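Resurfacing the Workroom Table: A Record of Completed Works

11 June 2025

The refurbishment of the workroom table, first proposed on this site in May, is now complete. Readers who have followed the earlier entries will recall that the original top had been in daily use for 29 years and had reached the point where further sanding was not advisable. The following is intended as a record of the decisions taken, the costs incurred and the arrangements now in force for the care of the new surface.

Three finishes were considered. The first, a high-gloss white supplied by Leone, was declined on the grounds of glare. The workroom faces north and receives strong light for much of the day, and a previous white benchtop in the same position proved tiring to work at. The second, a charcoal from the Orau range, was attractive in the sample but showed every trace of flour, chalk and paper dust. The third was a matte greige sold by Nuva under the name Clastitz. A sample was kept on the windowsill for 7 days and inspected morning and evening before an order was placed.

The name of the colour gives little indication of its character. In the morning it reads as a pale, rather cool grey; by late afternoon it is closer to beige, and on overcast days there is a suggestion of pink which not all members of the household have welcomed. It was nevertheless agreed that a changeable neutral would sit more comfortably beside the existing cupboards than a fixed one.

The cost of the top, cut to size and delivered, was $212. Fitting was undertaken by Maximiliano Echeverría, who also levelled the frame and replaced two of the old brackets at no additional charge. The discarded top has been retained in the garage and will be cut down for shelving in due course.

One matter arose during installation. The new top is marginally deeper than its predecessor and initially prevented the lower drawer from opening to its full extent. The drawer runners have been moved back accordingly – a minor adjustment, though it occupied most of an afternoon.

The condition of the surface was reviewed this week. There is no pattern or grain in the finish to disguise debris, and small specks are accordingly conspicuous. The review identified one dark reddish-brown speck in an otherwise clear area and a pair of very small white ones. Their origin has not been established.

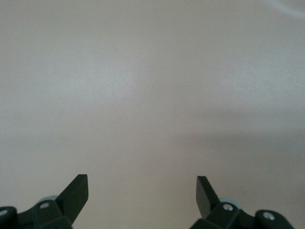

The new top in Clastitz, cooler in tone towards the upper part and warmer below.

The following care arrangements apply until further notice. The surface is to be wiped with a soft damp cloth at the end of each working session. Abrasive pads are not permitted. Hot dishes are to be placed on the cork mats kept in the upper drawer, and glue work is to be carried out on the cutting board.

Enquiries have been received regarding the old green vice. It will not be refitted to the table. A separate stand has been budgeted for later in the year, and its position will be addressed in a future entry, together with the question of the lamp.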